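Control Engineering Needs Its Laboratory Hours Back

Departments of control engineering have spent the past decade trimming their teaching laboratories. The arguments for doing so are familiar. Equipment ages, technicians retire, and a simulation license costs less than a bench. Each decision looks reasonable when it reaches the faculty council. Taken together, they have changed what a degree in our field certifies, and the change deserves more debate than it has received.

At Rarkville, the required laboratory component now stands at 20 hours across the entire bachelor's program. A student may complete the sequence in feedback systems, from first-order models to state estimation, having tuned a physical loop only 6 times. The remaining assignments are carried out in software, where the valve never sticks and the sensor reports exactly what the model says it should.

I do not dispute the value of simulation. Large enrollments could not be taught without it, and the Hinds report on engineering instruction, which gathered responses from 453 graduates, found that most were satisfied with their preparation in modeling. The same graduates rated their preparation in commissioning and fault finding far lower. Employers who spoke to the authors made the same complaint in stronger terms.

Cường Đinh, who chaired the curriculum review at Ikutside, has proposed that every theoretical course carry a practical examination worth a third of the final grade. His colleagues objected to the staffing burden. The objection is fair, and the proposal should be funded accordingly. Nearly 2,000 students pass through the introductory course at the Trirkunora group of colleges, and no instructor can supervise them without trained assistants and a proper timetable. 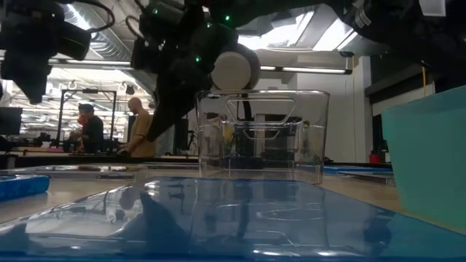 Should laboratory hours be restored if lecture hours must be cut to make room?

Lecture hours should give way first, beginning with the derivations that students can follow from a textbook, and the time recovered should be assigned to supervised bench work in the second year.

Accrediting bodies could assist by asking programs to report practical hours separately from computer exercises. At present the two are often entered on the same line, and a reader of the file cannot tell them apart. A revised form could be in use by August, before departments settle their teaching assignments for the coming year.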